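Diltia Program – Interim Progress Report to the Forkine Fund
Submitted 7 May 2021

Work since February has centered on the second objective of the grant, a shared control policy for two arms handling household goods. The Zoderau method trains both arms on one stream of demonstrations and lets a single planner decide when each gripper closes.
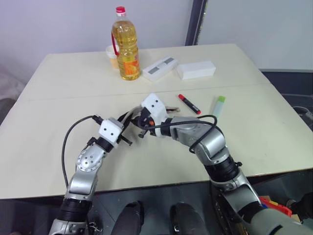
Figure 1. Two-arm station with both grippers over the near table section; cooking oil and boxes on the far section.

The task set now covers 7 tasks, of which 4 require both arms at once. Rigid and thin items are handled under the same policy, with no change of settings between them. Timing between the grippers remains the main source of failed trials, and

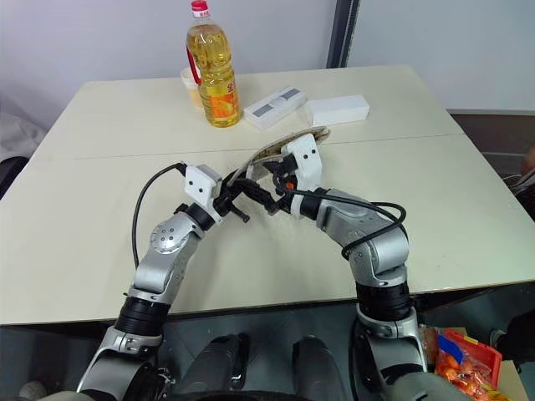 the team has therefore added a short hold period before any joint lift. Each task is scored over 20 trials, and a trial counts only if it is completed without operator correction.

Cloth handling began later than planned – the first grasp model did not transfer well to flat fabric. A revised model is under test and will be reported in full at the next review.

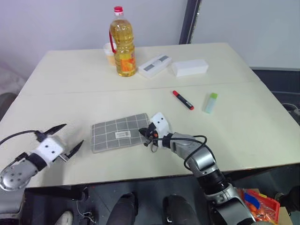
Cabrera, in written comments on the draft, asked that cloth results be reported separately from those for rigid items and questioned whether 20 trials are enough for fabric. Separate tables will be supplied. An extension of 2 months is requested for this objective, at no added cost.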